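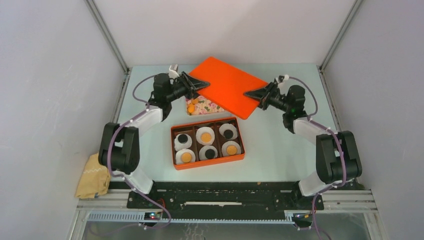
Orange lid up, box open, flowered tray waiting at the back

Forum: Home Kitchen > Baking & Sweets
Topic: Moving cookies from the box to a tray, or leave them be?

zirnala_baker wrote:
Hello all! I've been reading this board since February and I finally have something to ask, so please be kind. My aunt gave me one of those sturdy orange-red gift boxes of cookies, the kind with a proper lift-off lid, and I have people coming over at the end of the month. I have a flowered tray I love dearly (cream and peach with pink blossoms, and little lines of cursive I have never managed to read) and I'd like to put the cookies out on it, because a box on a table always feels to me like we're all standing around in the break room.

My husband says leave them in the box. His argument is that they're packed nicely already and I'm only making crumbs and a second thing to wash. I can't decide if he has a point. How do the rest of you do it? And if you do use a tray, do you fill it or leave some of it showing?

PadillaR wrote:
Welcome! Ronaldo here, long-time tray person. I worked the dessert table at my cousin's hall for years, and my vote is tray, every time. People are shy about a box. They'll stand there and look at it and wonder if it has been opened for them or for somebody else, but set the very same cookies on a plate and they're gone before the coffee is poured.

Take the lid all the way off and set it somewhere else before you start. I've seen so many folks try to hold it up with one hand and fish around with the other, and then the lid comes down on somebody's knuckles. Two hands on it, lift straight, put it aside.

gritik36 wrote:
I'm with the husband, sorry! Cookies go soft so fast at my house (we're near the water) that anything sitting out longer than 30 minutes is a different cookie. I open the box, people take one, the lid goes back on. I do put out a stack of napkins so it looks like I made an effort.

Also, a printed tray with a printed box with fancy cookies is a lot of pattern for one table. Just my taste.

zirnala_baker wrote:
Oh, I hadn't thought about the pattern! Though the box is plain, just that one strong color, and the table is a pale blue, so I think the flowers can carry it. I went ahead and tried a few last night to see. I started down the left side and stopped so I could ask you all before I went any further.
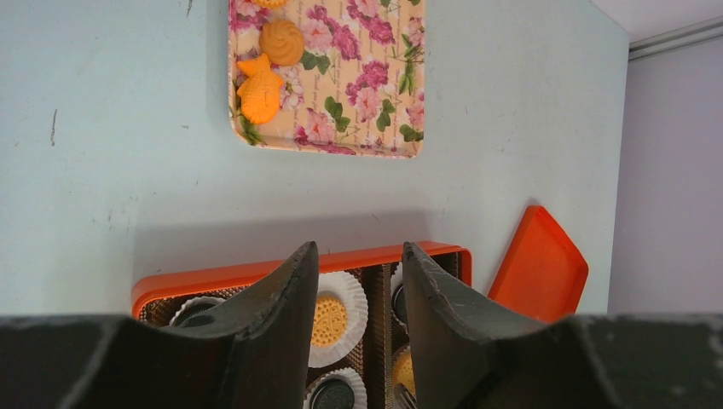
Three down the left side so far, with the little orange fish at the bottom

amato_kitchen wrote:
The fish! I love the fish. Is it shaped in a mold, do you think? And that round one with the swirly grooves is so pretty I'd want it right in the middle where people will see it.

For what it's worth I think your flowers look lovely with the bare space beside them, and I would stop well before the tray is full. One side of cookies, the blossoms showing on the other, and refill from the box in the kitchen as they go. That answers Gritik's worry too, as most of them stay under the lid until you need them.

PadillaR wrote:
Agree with Amato on refilling, disagree on the bare half. A tray that's half empty looks to me like the party's over! I'd go all the way across in rows and let the flowers peek out in the gaps. But I grew up in a house where you got scolded if a guest could see the bottom of the dish, so weigh that accordingly.

gritik36 wrote:
All right, refilling is fair, I'll give you that one. I still say don't put them out until the last 20 minutes or so before the doorbell.

cedinell wrote:
One small practical thing. If you have a fish or any shape with a thin tail, pick it up by the body. I lost 2 tails last winter by being in a hurry, and then had to eat the evidence. A strip of parchment under the cookies saves the tray from grease spots as well, though I suppose then you'd cover your flowers, so maybe skip that.

zirnala_baker wrote:
Thank you all so much, this is exactly what I was hoping for! I'm going to do the left side and a bit of the middle, swirly one in the center like Amato said, and keep the rest in the box with its lid on. My husband has read the thread and would like it noted that Gritik is a sensible person. Does anybody have a good way to get crumbs out of a raised rim? A damp cloth just pushes them around on me.

cedinell wrote:
Dry pastry brush, then the cloth.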